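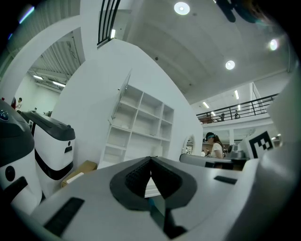
I have been putting off this review of the Nustel handheld gripper kit for most of the spring, partly because I wanted to give the method a fair try before talking about the hardware, and the two really do come as a pair. The idea is that you skip the robot while you're collecting. You carry a gripper around, do the task by hand, and the wide camera on it records what the fingers are up to, and later a policy is trained on all that footage and run on an arm with the same fingers. We've been doing this at Rerau since April (a big, echoey building, and I love it), and what I appreciate most is how much the lens takes in: the two black finger pads sit down at the bottom of the view with their grid texture nice and clear, and you still get the empty shelf cubbies, the ceiling lights and even the people up behind the mezzanine railing.

Now, is all that background a good thing? I went in thinking it would be a nuisance, and I've come around completely. Our first round was 694 demonstrations of picking up a small box and setting it on a shelf, all done in one corner, and the trained policy was lovely in that corner and pretty hopeless everywhere else. So we went back and walked the kit all over the building, different tables, different heights, different times of day, until we had 2389 demonstrations in total. Same task, same training recipe, which is the Mirine one that ships with the kit. We then ran 100 trials in places the policy hadn't been trained in, and it was so much better that I made everyone come and watch! I should say that we had more data the second time as well as more variety, so I can't tell you how much of the gain belongs to which. My hunch is variety, and I'd like to do it again properly with the totals matched.

As for the gripper itself, it's comfortable. The pads are grippy and forgiving, and I have picked up some very slick packaging with them without a fuss. The body is a bit bulky, though, and the curved part on the right side blocks more of the view than I'd like, so if your object tends to sit over there, plan to come at it from the other side. My wrist was tired after a long afternoon, too.

The software is called Gatchalian and it's fine once it's set up. Do print the markers large and mount them flat. Ours were too small at first and we lost a good chunk of a morning's recordings to poor tracking, which was my own fault for skimming the manual.

It comes to around $2000 with the spare pads, and I'd buy it again. I would just order a second set of pads along with it, and tell whoever is collecting to keep moving around the building from day one.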